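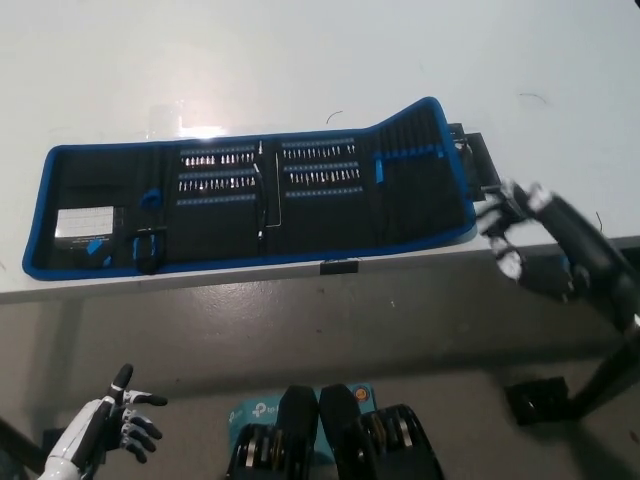 Kheri Kariuki wrote:
> Does the Tuesday repair evening still start at 8? And is the
> Lesine hall open for parking, or do we use the street?

Still 8, but we're in the upstairs room until the end of May – the downstairs floor is being redone. Park on Ogola Street. The hall lot is closed to us after 6.

If you're bringing a radio or a lamp, put your name on it with tape. We had more than 50 items last month and three went home with the wrong people.

Zoila Ayala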